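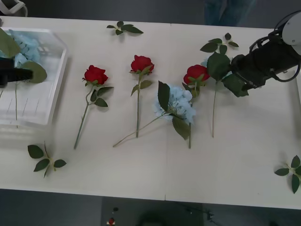

4.2 Das Auslegen der Stiele vor dem Binden

Wer mit künstlichen Blumen arbeitet, hat es in einem Punkt bequemer als die Floristin am Markt, denn es eilt nicht. Die Stiele dürfen liegen bleiben, man darf sie ansehen und wieder verschieben, und gerade dieses geduldige Schieben hat uns in der Metenauer Werkstatt so lange beschäftigt. In die Auswertung gingen 843 Handgriffe aus 74 Sträußen ein, und bei mehr als der Hälfte davon ging es um das Auslegen, also um jene Minuten, in denen noch gar nichts gebunden wird (zur Zählweise siehe Abschnitt 3).

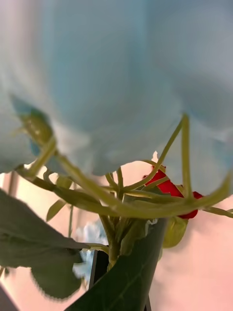

Carolina Morais

Abbildung 5: Hellblaue Partie über hellen gelbgrünen Stielen, dazwischen eine rote Blüte.

Abbildung 5 zeigt recht schön, was wir im Folgenden die Unterseite nennen möchten. Von oben betrachtet zählt allein die Farbe, und Rot neben Hellblau verträgt sich ja fast immer. Von unten gesehen kreuzen sich die Stiele, ein Bogen schiebt sich vor die rote Blüte, und eine Knospe verschwindet halb unter dem Blau. Für die Bindestelle ist dieser Blick der wichtigere, auch wenn er in den Lehrbüchern, die wir durchgesehen haben, nur selten vorkommt.

Ute Kettler hat im Gespräch angeregt, Rosen und Hortensien zunächst getrennt zu betrachten, und wir sind ihr darin gern gefolgt. Rosen werden meist mit dem Kopf nach oben in eine lockere Reihe gelegt, Hortensien kommen wegen ihrer breiten Köpfe dazwischen. Einzelne Blattzweige bleiben am längsten ohne festen Platz und werden oft erst ganz zuletzt vergeben, worauf wir in Abschnitt 4.3 zurückkommen.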